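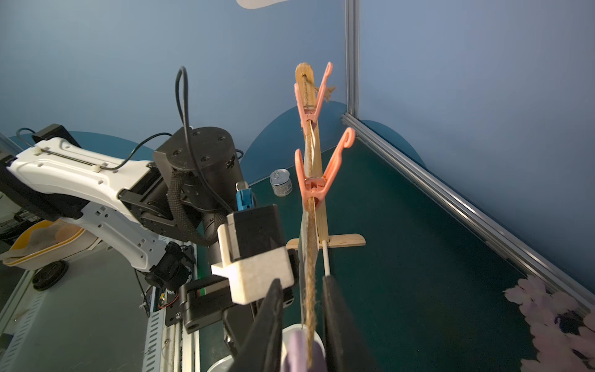 Clirklow arm, report for May

Spent so far: 825 of the grant, 184 of it on cable, a sum I can defend if pressed. The shared workshop at Tutelska has let us keep the table.

Work is now on the twine stand. The two black fingers hold the twine well enough to pose for a funder. The pink clothespin hangers are next, and they have opinions.

Still open: the wrist motor runs warm after 29 cycles. Target is 200. I'd like to move the remaining money from paint to a spare motor.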